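Notes on a black fabric backdrop and the laundry corner beside it, numbered so people can skip. Posted December 26, 2019.

1/ The cloth is a Kolleo blackout weave, bought as one piece. It came folded in 24 panels and every fold line showed. Steaming removed most of them. The rest stayed, and from the doorway they are hard to see.

2/ Fixing method: small clips along the top edge, clipped to a support. No adhesive, no holes in the wall. Clips can be shifted sideways when the cloth starts to sag, which it does in the lower middle. I re-level mine once in December and then leave it.

3/ Letters are cut foam, two rows. Small row on top, large row underneath. Set the large row first and measure up from it. Working down from the small row gave me a crooked baseline on the first try.
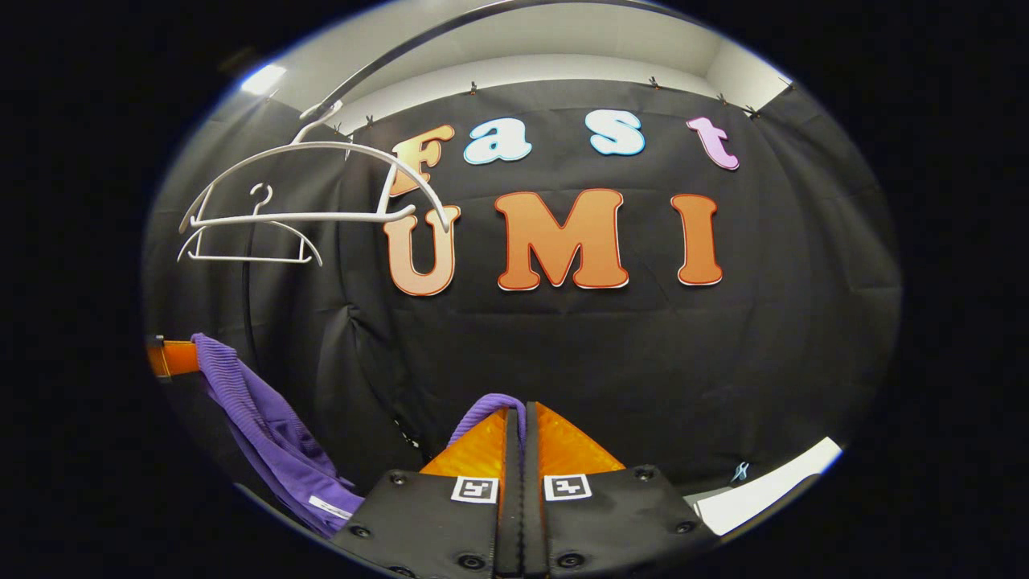
Lettering and clips, with two white hangers by the rod.

4/ The rod is thin metal. Mine is a Romach, sold for light garments. I load it with shirts on plain hangers and keep coats on the hall hooks. One large hanger and one small one cover most of what we air there.

5/ Colour note: orange going to pale peach reads well on matte black. So does light blue, provided it has a white outline. I tested a dark red offcut and it disappeared at night.

6/ Knits do not go on the rod. Ribbing stretches at the shoulders under its own weight and the hanger leaves a bump. They go in the hamper, unfolded, until there are enough for a cool wash. Eight is a full load in our machine.

7/ The hamper is mesh, mint green, round, open at the top. Mesh was chosen for airflow. The Drernosetti catalogue had a canvas one at the same price, and canvas holds damp in our climate.
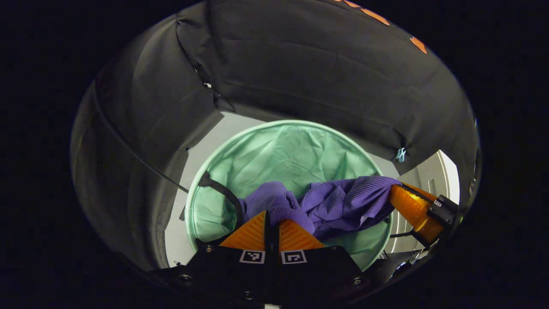 8/ Washing ribbed knits: inside out, cool, wool cycle, 1,000 rpm at most. Dry flat on a towel. Purple goes with the darks for the first few washes. Ninh makes a decent mesh bag if the zips on other items are a worry.

9/ Black cloth collects lint from the laundry. A damp rubber glove, wiped downward along the folds, takes it off faster than a roller does. Take the clips off one side only while cleaning or the whole top edge has to be set again.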